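Which way should a hard pencil case sit on a desk?
Asked September 30, 2018 by Leonie Lanz

My son starts at a new school after the fall break and they want every kid to keep a hard pencil case open on the desk during class. His is a hard one, bought in March. Stood upright along the edge it gets knocked off at least once a lesson. He shares a table with another boy, so there isn't much room. Is there a better way to set it down, or should I get him a soft one?
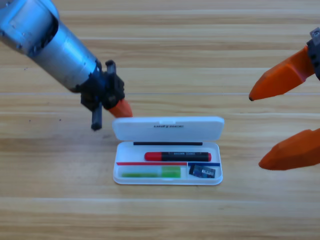 White plastic case, open, laid lengthwise on a wooden table.

Mojtaba Mohammadi
Keep the hard one. Lay it sideways at the top of the desk, past the notebook, and open it all the way before the lesson starts. Most of them fall because a kid opens the lid with one hand while writing with the other. If it still slides, put 2 small rubber dots on the bottom – the clear kind sold for cabinet doors. A pack of 30 lasts for years. Wipe the plastic first or they won't stick.

hirnitz2681
we just got a soft one. no problems

Leonie Lanz
Thanks, will try the dots. The teacher says no soft cases, so that settles that part.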